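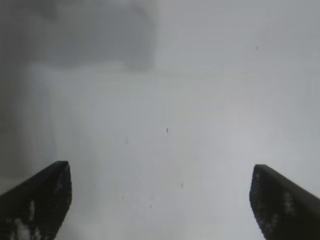
I have been thinking about pale grey for most of December, and I can report that I'm still not bored of it! It started with the back room, which used to be a sort of mustard (the previous people's choice, and they'd done the ceiling as well) and which I'd promised myself I would sort out before the year was up. What I wanted was a great big quiet stretch of very pale grey, nearly off-white, with nothing going on in it at all, and the more I look at that sort of colour the more I love it. Put anything matt black against it and the edges go wonderfully crisp, and you notice every whitish smudge and speck on the black as well, which I find rather beautiful in a scruffy way.

So, the paint. I tried three greys on bits of lining paper and moved them about the room for a week. The first went lilac after four o'clock. The second was lovely but needed more sun than we get. The third is the one, and of course it was the tin Rui Serrano had left over from his hallway, so I needn't have bought the others. He gave me what he had and I got the rest mixed to match.

Two coats on the walls, three over the mustard on the chimney side. I left it 48 hours before I put any furniture back, mostly because Haoran Tang was so stern with me about it on the phone. He was right — last time I pushed a bookcase up against a wall too soon and took a strip off with it.

The black bits are next. I've got the old shelf brackets from the landing, a lamp I've had for 30 years and a coat rail that needs a good rub down. I was going to repaint the brackets but now I think I'll leave them as they are, chalky patches and all. A new black would look so flat!

I haven't settled on curtains. Jaime Cunha says green, a proper dark bottle green, and has offered to run them up for me if I find the fabric. I'm off to look at remnants in the morning and I'm taking a painted scrap in my bag.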